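Vidus drops plastic mailers for paper

7 Apr 2022

Vidus, the mail-order housewares company based in Morken, will stop using plastic mailers and air pillows in its outgoing orders this spring and ship everything in paper. The change covers all 215 products in the current catalog, including glassware and the Ayele line of stoneware dishes, which until now went out in bubble wrap.

The company said small items such as dish towels and kitchen tools will go in padded paper envelopes. Larger orders will still come in cardboard boxes, with crumpled brown paper as fill. Box tape will be paper as well. The only plastic left will be the inner pouch on two cleaning products that have to be sealed against leaks.

Vidus started testing the new packaging in December, when it sent part of its holiday orders from the Zituvitz warehouse in paper only. Breakage on plates and bowls was slightly higher at first. Packers then began wrapping each piece separately and standing plates on edge in the box, and the company says breakage fell back to the usual level after that. Drinking glasses took longer to sort out and now ship with a folded cardboard divider.

Customers had been asking for the change, according to the company. The most common complaint in its yearly survey was that air pillows and plastic envelopes are not accepted in many curbside recycling programs, so people either threw them out or saved them for a store drop-off. Paper fill can go in the bin with the box in most towns, as long as it is clean and dry.

Paper costs more and weighs more. Vidus expects to pay 8 cents more per order on average for materials, plus a small amount in postage on the heavier boxes. Shipping rates for customers will stay the same through the end of the year. The minimum for free shipping, now $72, will not change either.

Orders already packed will go out as they are, and the warehouse plans to use up its remaining stock of plastic mailers on returns and store transfers. The company expects that to take 6 weeks. Customers who get a plastic mailer during that time can reuse it for a return by covering the old label.

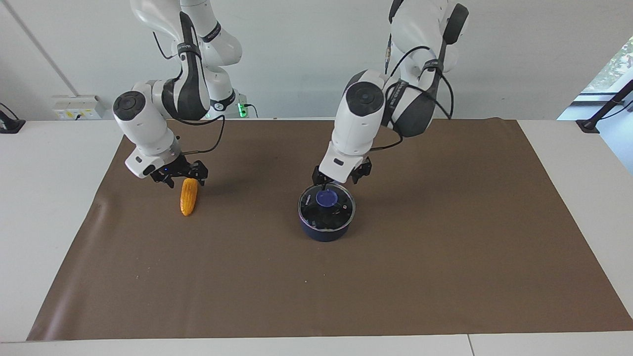 Gift wrap is also changing. The shiny wrap sold at checkout could not be recycled and has been discontinued. Plain paper wrap with cotton string will replace it at the same price. Gift cards will come in a paper sleeve without the clear window.

Questions about returns or damaged items should go to the Morken office by phone or through the order page.

Recent items
Morken bus route to change during bridge work
Ayele stoneware adds two new colors
Zituvitz recycling center extends evening hours
Postage on small packages: what changed
Farmers market looks for more parking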